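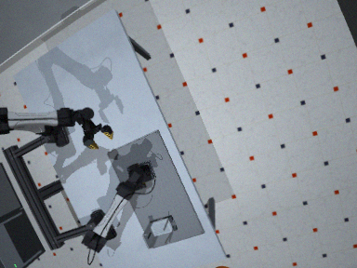 Gatusby Two-Arm Teaching Bench
Sold and set up by Prosirora
Comes with the Estrella simulated bench and the Filtik recorder

I've been selling and fixing teaching benches for long enough to have opinions about them, and this is the one I'd put in my own shed if my shed had the floor space. (It doesn't. I measured twice and then moved the mower, and it still doesn't.) So I'll tell you what's in the Gatusby, what I like about it, where it gets fiddly, and who should save their money and buy something smaller.

What it does

You teach the two arms a job by doing the job yourself. There are two ways to go about it. You can take hold of an arm and guide it by hand, or you can sit off to the side with the pair of leader handles and drive both arms at once while they copy your movements. Either way the Filtik recorder saves the joint positions, what the grippers were doing and whatever cameras you've plugged in, all on one clock, ready to feed to whatever training code you're fond of.

Most people start with hand guiding and are on the leader handles by the end of the first afternoon. Hand guiding is lovely for a single arm, and for showing someone new where the limits are, but try it with two arms at once and you'll wish you'd grown taller. Your own elbows end up in the camera view too, and a learner trained on footage full of elbows gets some very strange ideas.

The leader handles

These are the bit I get excited about! Each one weighs 686 grams, and the weight hangs off the stand so your wrist isn't carrying it. You squeeze a trigger with your index finger to close the gripper and let go to open it. The trigger has a spring you can swap, with a soft and a firm one in the box. I use the soft one. Anyone who does a lot of gripping work seems to like the firm one, and I've given up arguing.

There is a clutch pedal. Hold it down and the arms stay put while you shuffle your hands back to somewhere comfortable, then let it up and carry on. I ran the bench for weeks without it, thinking it was for softies, and my shoulders would like a word about that.

Force feedback is there but it's light. You'll feel a bump when a gripper meets the table and you'll feel a difference when both arms are holding the same thing and pulling against each other. You won't feel the texture of a cardboard edge. If a job really depends on fine touch, talk to me before you order.

The arms and grippers

Both arms mount to a metal frame along one side of the table, and the working area stays open on the other sides. I like this layout a lot. You can get at the work from three directions to reset it, and you will be resetting it a great deal.

The grippers are two-fingered and open to 106 mm. The fingertips are separate pieces held on with a single screw each, so when they wear you change the tip and keep the finger. I stock the standard tips and a narrower set for small parts. Do change them as a pair - one fresh tip against one tired one gives a grip that twists slightly as it closes, and you can spend an entire evening blaming the calibration for that. Ask me how I know.

Cables run along the outside of the arms. Some people would prefer them tucked away inside, and I understand, it does look tidier. Outside means you can replace one in a few minutes with a small driver and no swearing. Leave a decent loop at the wrist when you refit it. If the loop's too short, the wrist will stop before it reaches its full turn and the recorder will faithfully save that as part of your demonstration.

The Estrella simulated bench

You get this with every Gatusby, and you can also buy it alone. It's the same bench on a screen: table, mat, frame, both arms, the lot. The leader handles plug into your computer and drive the simulated arms the way they drive the real ones, so you can practise a job or record a whole set of demonstrations before the crate's even at your door.

I was a bit sniffy about this at first. I like real things on real tables. But I've come around, mostly on account of the reset button. In the real world, every demonstration ends with you getting up, putting the part back on its mark, sitting down, finding the pedal with your foot and starting over. In Estrella you press one key. You can also ask it to nudge the starting position a little each time, or turn the mat, or shift the light so the arm shadows fall somewhere else. That last one matters more than I expected. I had a learner that did beautifully all morning and went to pieces at 4 pm, and it was the shadow of its own gripper that was throwing it off.

The floor in Estrella is tiled with small coloured markers at the corners. They're handy for lining up a virtual camera with a real one, and you can switch them to plain tile in the scene settings if you don't want your learner looking at them.

What the simulator is not so good at: anything floppy. Cloth is passable. Bags are a bit of a comedy. String, forget it. Hard containers, blocks, trays, lids and pegs all behave well enough that I'd record them in there quite happily and finish off with a smaller set on the real bench.

The Filtik recorder

Filtik is a plain little program and I mean that kindly. Big record button, big discard button, a strip along the bottom showing the gripper opening over time. Tap the left pedal to start, tap it again to stop, and double tap to throw away the take you just did. You can add a note to any take and you should. "Dropped it, picked it up again" is a useful thing to know three weeks later.

The drive that ships with the bench has room for 1000 takes at the default camera settings, assuming short jobs. If you crank the cameras up you'll fill it sooner, and any ordinary external drive will do for the overflow. Files export to the usual open formats. There's no subscription and no account to make, and it'll run on a computer that has never seen the internet.

A few things I tell everybody

Do the job the same way each time, at least to begin with. If you pick up the container with the left arm in half your takes and the right arm in the others, the learner may try to do both, or dither in the middle doing neither.

Go slower than feels natural, but don't stop dead. Long pauses teach the arm to pause. If you need to think, let the take go and start another.

Keep some of your recoveries. A take where the grip slips and you calmly fix it is worth keeping. A take where the grip slips and you panic and swat the thing onto the floor can go.

Take breaks! Your twentieth demonstration after lunch is sloppier than you think it is. Play it back beside the first one and you'll see.

Set the arms to their parked pose before you switch off. They come down gently when the power goes, but gently is still down, and if there's something of yours underneath it'll be squashed gently.

What's in the crate

Two arms with grippers and standard fingertips
Table, work mat and side mounting frame
Pair of leader handles with stand, soft and firm trigger springs
Clutch pedal and record pedal
Controller cabinet and emergency stop button
Recorder drive with Filtik installed
Licence for Estrella, good for as many computers as you own
Hex keys, spare screws and a printed manual (I wrote the troubleshooting chapter, so direct your complaints accordingly)

Cameras are not included. Nearly everybody already has a favourite, and the ones I'd have to bundle at this price would end up in your drawer.

Before you order

You'll need a level floor and a regular wall outlet. The table comes in one piece, so check your doorways. The bench is meant for research, teaching and small workshop jobs. It's no good for heavy lifting and it isn't rated to run unattended beside people, so please don't.

If you only want to teach one arm, ask about the single version. It uses the same handles and the same software, and the second arm can be added later for $3000, which includes the bracket, the cables and the second leader handle. If you're mainly curious and have no room at all, get the Estrella licence and a pair of handles and see how you go. Plenty of people stay there and are perfectly happy.

Delivery and set-up

The current batch ships in August. I pack the crates myself and I send a short checklist beforehand so you can have the floor clear and the computer ready. Set-up takes an afternoon with two people, most of it bolting the frame square to the table. Take your time on that part. If the frame is out, the arms will disagree with each other about where the middle of the mat is, and you'll have to loosen everything and start again.

Spare tips, springs, pedals and cables are all kept in stock at Prosirora and go out the next working day. For anything else, use the contact form and tell me what job you're hoping to teach. A quick phone video of you doing it with your own two hands is the most useful thing you can send.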